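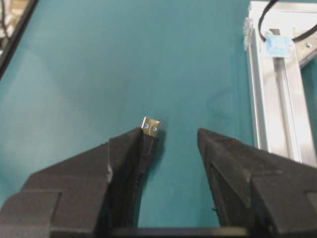
Esow Cable Handling Set - README

Maintained by Zubaida Baloch, Etholm bench group. Please read the section "Rules for recording" before you add new episodes. Many of the problems we had in the first version came from people who started to record first and read later.

What is in this set

The set has 845 episodes of handling of a USB cable on a bench, with two grippers that share one work area. In 693 of them the label is "accepted". The others are kept in the folder "review" with a short note on what went wrong. We do not delete failed episodes, and we ask you not to delete them either. A model that never saw a bad grasp will not know one when it comes.

Each episode has the wrist video, the joint positions of both arms, the gripper opening, and a text file with the task sentence. The task sentence is written before the episode, never after it.

Folders

episodes/accepted
episodes/review
calibration
notes
splits

The file in splits named "train" lists 600 episodes. The rest of the accepted ones are for validation. Please don't mix them, also when you only want to make a quick test.

Rules for recording

These rules started as a one-page sheet from the Fatitz project and we changed them to fit our bench. Where the two texts are different, this one is valid for Esow.

1. Before the first episode of the day, run the calibration script and save the result in the calibration folder. A calibration from yesterday is not accepted, even if nothing was touched.

2. Clear the work surface of everything that does not belong to the task. Tools, gloves and cups stay outside of the reach of both arms.

3. Any cable that runs along the structure must be fixed so that it cannot fall into the work area. Check the fixing by hand with the arms stopped. Tape gets weak with time and it should be changed when a corner lifts.

4. Grasp the connector by the housing or by the cable close to the housing. Never close the fingers on the metal shell. A bent shell looks almost the same in the video, but it will not go into the port, and then ten or twenty episodes are lost before somebody notices.

5. At a handover, the receiving gripper comes with the fingers open and waits. The holding gripper does not move during the approach. Only one arm moves at a time in this phase.
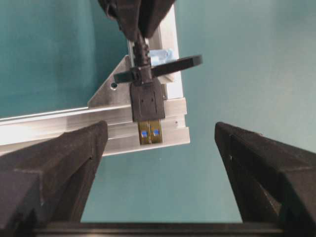 6. The giving gripper opens only after the receiving gripper reports contact for a full second. If contact is lost in this second, both arms stop and the operator decides. Do not try to save the episode with a fast correction - label it and record a new one.

7. Keep the connector away from the rails during the handover. The minimum distance is written in the configuration file and must not be made smaller to save time.

8. The operator keeps one hand free for the stop button from the start to the end of the episode. If you need two hands for something, stop the arms first.

9. No person reaches into the work area while the drives are on. This is also true for "just one second", and it is true for me.

Labels

Use only the labels in the list: accepted, dropped, slipped, collision, wrong grasp, operator stop. If you think a new label is needed, write to me and we discuss it. In version one we had "drop", "dropped", "fell" and "fall down", and it took me most of March to put them together.

An episode that ends well but breaks rule 4 or rule 7 goes to review. I know this feels strict. The purpose of the set is to show good practice, and a lucky result is a bad teacher.

Known problems

Metal parts can give strong reflections, and a simple color threshold finds them as the connector. Use the mask files when you can.

Black fingers and black cable are hard to separate when they are close together. Our automatic segmentation makes mistakes at this border. In episode 3177 (the numbers are not continuous, they come from the old logging system) the mask covers part of a finger for the whole episode. We left it in as a test case.

The gripper opening is recorded in the unit of the controller, not in millimeters. The conversion is in notes/units.txt. If you use the Kwak loader, it does the conversion for you, but only from its second release. With the first release you get wrong values and no warning.

The clocks of the two arms can drift from each other in a long session. We correct this at export. If you work with the raw logs, you must do it yourself.

What the set is not good for

All the recording was done on one bench, with one kind of finger. Please don't use the results as proof that a policy is safe near people. The set says nothing about that. Also it is no replacement for the risk assessment of your own cell, and every lab must make that for itself.

Changes

Version 2: labels cleaned, rule 6 made longer (before it was half a second), mask files added.
Version 1: first release inside Etholm.

Corrections are welcome, also for my English. Send them together with the episode number and the name of the folder, otherwise I have to search for a long time.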